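From: Housekeeping, Lulgate
To: lulgate-users
Date: June 1, 2020
Subject: Re: [lulgate-users] Packing paper, bin liners and the big table

On the list earlier, someone on the Terden side wrote:

> Could we please agree what happens to the brown packing paper? I came in
> to use the big table and had to clear it with my forearm, like a man
> sweeping snow off a car. Also, who is buying these bin liners? They come
> halfway down the outside of the bin. Can we not get the right size?

Taking these in order.

The paper. It comes out of the Kultex boxes, and the January delivery alone was 342 boxes, so there was never going to be a shortage. The agreement, such as it was, said flat sheets go back on the shelf for re-use and crumpled ones go in the bin. What we have now is a third category, which is crumpled ones that live on the table. I don't mind them as company but they do get in among the clothes and cloths people are trying to fold, and last month one went out inside a parcel to Asadi, who wrote back very politely to ask if it was meant.

So, from now on:

Balls of paper go in the bin. Flat paper can stay.
If you are folding, clear first and fold second.
White scraps count as paper too, before anyone asks.
Blue bags go round the back with the rest of the soft plastic, and not on the table.

The liners. That was me. The right size was 431 for a carton of 220, and the next size up was a good deal less, so I bought the next size up. I then bought rather a lot of it - 1,080, if you want the figure - and we will be using them until they are gone. Yes, they hang over the sides. Turn the extra under the rim if it bothers you. A liner that is too big has never yet fallen into the bin, and I can't say that for the old ones.

One more thing about the bin. It belongs on the floor. I know it is easier to fill when it's up on the table with you, but it takes up half the working space and then whoever comes next has to lift it down full.

I'll put a second bin by the door once I find where the lid went. Objections to the list please, not on notes stuck to the kettle.
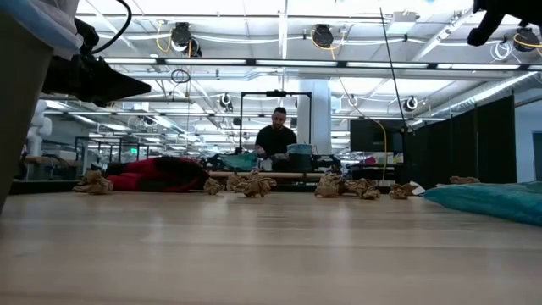
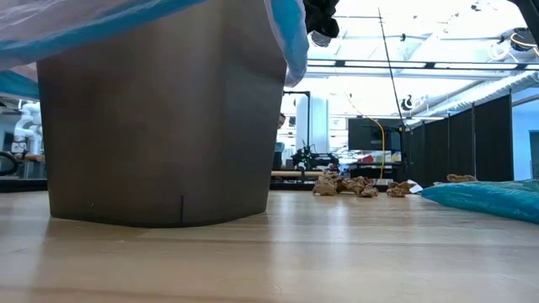
The big table, brown paper still at large in both.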